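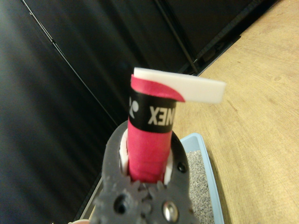

Otevari shared workshop, handling group
Minutes of the monthly meeting, April 5, 2019

Present: Anahera Baxter (chair), Tymoshchuk, Leota, Priya, Gwil, Henning (minutes)
Apologies: Marguerite, who sent her notes ahead and is thanked for them

1. Minutes of the March meeting

Agreed, with one correction. Gwil did not offer to rewrite the labelling tool. He offered to look at it, and would like the difference recorded.

2. Where the collection stands

Anahera opened by thanking everybody for a long month, and said she was really very pleased with how the recordings were coming along, even if the spreadsheet made it look rather dull. We now have 2,051 recorded attempts in the Prekuvex store, of which 1,105 have been watched through by a person and given a label. The rest are waiting. There was a friendly but lengthy talk about whether we should stop recording until the labelling catches up. Priya was in favour of a pause. Tymoshchuk was against, as the people who enjoy driving the arm are mostly not the people who enjoy labelling, and a pause would leave half of us with nothing to do on our evenings.

Agreed to carry on recording, but with one evening in each fortnight given over to labelling only. Leota will bring the biscuits.

3. Handles

This took up most of the meeting. The last batch has been all about upright handles, and the grip tape has given us plenty to think about. Tymoshchuk reported that the wrist camera gives a good close view of the tape and the collar, and that in the pink-taped examples the loose end at the top sticks out and curls away to the right. He had been marking these as ordinary grasps. Marguerite's notes asked whether they ought to have a label of their own, as the model may well learn that a handle always has a little tail on it.

Leota thought we should simply stick the end down. Anahera was against this, and spoke for some time (warmly, and with a story about her grandmother's umbrella) on why she would like the examples to be as untidy as real belongings are. After some back and forth the group came round to her view. Agreed:

Loose tape stays loose. We do not trim it or press it down between attempts.
A tick box, "loose end near grip", goes on the form.
Handles with lettering on them are to be turned between attempts, so that the same side does not always face the camera. The black band with YONEX on it is easy to spot, and Priya is worried that the model will take to looking for the band and ignore the handle altogether.

Gwil asked if turning should be done by hand or by the arm. By hand for now, with the arm clear. Henning to add a line to the session card.

4. Backgrounds

Priya had gone through a sample of 12 recordings with the Mindo viewer and felt that the background was too much the same from one to the next. The black glossy panel turns up a great deal, with soft highlights on it, and she would like more variety. The light blue tray of gravel-like litter with the wooden tabletop under it she was happier with, as the speckled bits give the model something busy to cope with. Tymoshchuk pointed out that the tray is also a nuisance to sweep up after, and this was accepted by everybody who has done it.

Agreed to move the tray to a different spot at the start of each session, and to write down the spot. Gwil will look out some old cloths for the panel. Nothing with a strong pattern to begin with, please — we can work up to Gwil's curtains.

5. What counts as a success

Carried over from March, and carried over again, though we did get a bit further. At present a grasp is a success if the handle stays held for 2 seconds after the driver lets go of the controls. Leota has been labelling it as a success if it looks steady, and Tymoshchuk if it would survive a lift. Anahera suggested that we each label the same small set without conferring and then compare, and was good enough to say that she expected her own to be the odd one out.

Priya to pick the set. Failed attempts must be kept, and she asked for this to be minuted plainly after a few went missing last month. Please do not delete them, however embarrassing.

6. Any other business

The bolts on the gripper are to be checked before each session and the check initialled on the card.

The heating comes on at six whether we want it or not. Gwil has asked twice.

Marguerite would like her extension lead back.

7. Next meeting

Same room. Priya to circulate the comparison set beforehand, Henning the new session card.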